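Home Products Classroom Support Contact

Tenditz Bench Kit: Simulated Workcell for School Robotics Clubs

Reading time: 4 minutes

The Tenditz Bench Kit is a software workcell for senior school classes, after-school clubs and student competition teams. It gives each student a jointed arm with a multi-fingered gripper, a table, a set of loose objects and a room to put them in. It runs on an ordinary school computer and needs no connection to a physical arm. Work done in it can be saved, replayed and handed in as a single project file.

The kit is published by Brascombe and was revised in November 2024. Projects made in the previous version will open, but gripper settings must be entered again.

The Kitchen Bench layout is the default for new projects. The arm is mounted on the orange block on the tabletop, with the tall black cylinder beside it. Green cups lie on the marble surface along with smaller parts. The surface is reflective, and students writing colour-based detection should expect false matches from the reflections until they set a threshold.

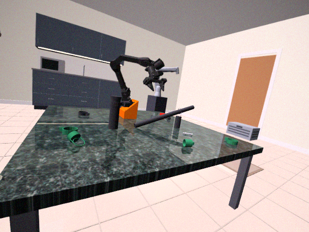 Product Guide, Issue 46

What the class works on

The standard unit of work is a pick-and-place task. Students choose an object, write an approach path, close the fingers and move the object to a target they have marked on the table. Cups on their sides are harder than upright ones because the approach angle matters. Most classes begin with an upright object and leave the cups until the second part of the unit.

The long black rod can be used as an obstacle. A path that passes low over the table between the cylinder and the far end of the rod will usually strike it. The contact log records which link touched the rod and at what step of the program. Students are expected to read the log before changing the path.

Small parts, including the red object near the rod, are intended for vision exercises. They can be detected from the default view but are not recommended as grasp targets for beginners.

Programming

Programs are written in blocks or in text. A block program can be converted to text at any point; text cannot be converted back. Each program is limited to 400 instructions in the class edition and 1000 in the club edition. Loops count as one instruction for each line in the loop body, regardless of how many times the loop runs.

Joint positions are entered in degrees. Gripper opening is entered as a percentage. The simulator stops the arm when a joint limit is reached and marks the line in the program where it happened. It does not correct the value.

A project may hold up to 4 saved viewpoints. Changing the viewpoint does not alter the position of any object. Teams comparing two runs should use the same viewpoint for both.

We use cookies to remember your region and the items in your quote. Accept / Manage settings

Club and competition use

The club edition adds the Shirima task set, used in the Clivville schools round each June. The set has a practice section and a scored section. In the practice section the starting positions are fixed. In the scored section they are shifted by a small random amount at the start of each run, so a program made only of recorded joint positions will fail on most attempts.

Scoring is by object placed. A dropped object may be picked up again if it is still on the table. An object that leaves the table is out of play for the rest of the run. Contact between the arm and its own mounting block ends the run.

Additional arms can be placed in the room. The default layout has a white and light grey arm on a black pedestal behind the table. Teams may give it a program of its own or leave it parked. If both arms are programmed, each has a separate contact log, and a shared clock is used for timing.

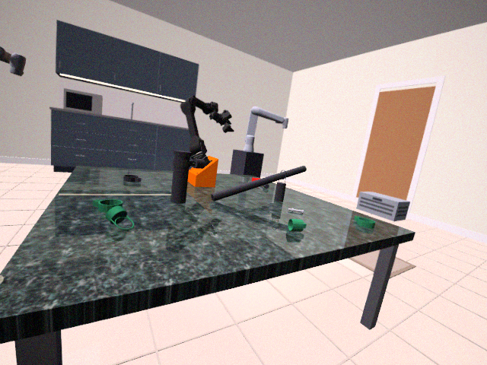 System requirements

The kit requires a 64-bit desktop or laptop computer with a current graphics driver. Tablets are not supported. Integrated graphics are adequate if surface reflections are switched off in the display menu. Detection results will differ with reflections off, and the setting is stored in the project file so that the marker can see which was used.

An internet connection is required for licence activation only. Schools that image their computers should activate after imaging.

Licences

The class edition is licensed per room and the club edition per team. Both include the teacher's notes, the task sheets and updates for the current version. Students may install a copy at home under the school licence while they are enrolled. Home copies open and save the same files but cannot start a scored run.

Quotes are issued in writing on request. Please state the edition, the number of rooms or teams, and the school's billing address.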